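Selling and trading cards at Groltano: your questions

Last updated July 8, 2020

Do you buy single cards?
Yes. We buy singles at the Lotcombe counter and by post. The buylist has 735 cards on it at the moment, and anything not on the list we will still look at if you bring it in.

How are your buy prices set?
Gebhard Brunner goes through the list every morning and compares it with what we have sold that week. A price is good for 7 days once you have submitted your list, even if the card drops in the meantime.

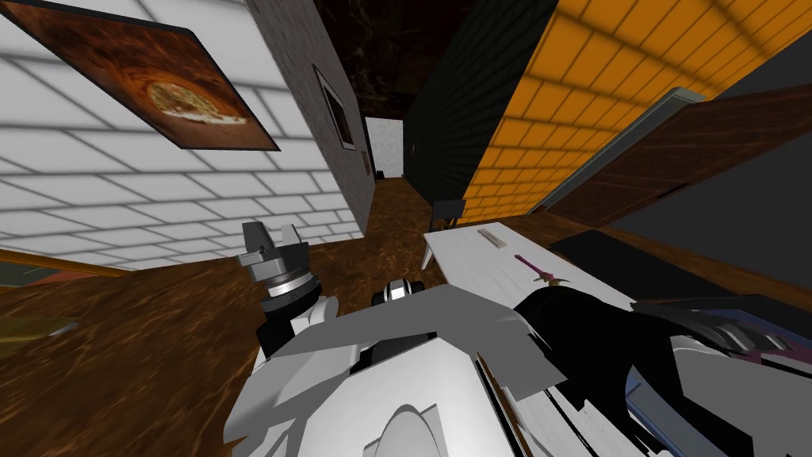 Pictures on the tiled wall and the concrete beside it

Do I get more if I take store credit?
Yes, credit is worth 43 per cent more than cash on most cards. Sealed boxes and bulk are the exceptions - those are the same either way.

What condition do cards need to be in?
Near mint gets the full price. Light play is marked down a little. We don't take cards with water damage, ink or creases you can feel, apart from a few very old ones.

Do you take foreign language cards?
German and Japanese only. Please list them separately.

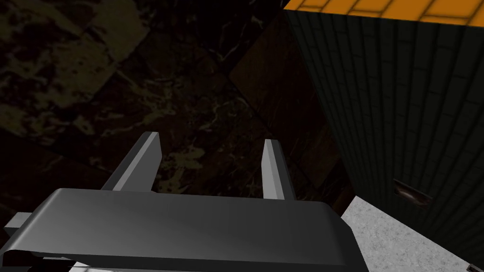

How should I pack cards for posting?
Sleeve them, put them in a rigid holder or a small box and write your order number on the inside. Don't tape the holders shut with strong tape, as it lifts the sleeves. Parcels are checked in the order they arrive.

Can I reserve cards from the next set?
The Stikenen set is due in November. You can reserve up to 8 copies of any single once the full card list is out. We take payment when the cards are ready, and if the shelf price is lower by then you pay the lower one.

What is Pap?
Pap is our points card. Points can be spent on singles and sleeves but can't be swapped for cash.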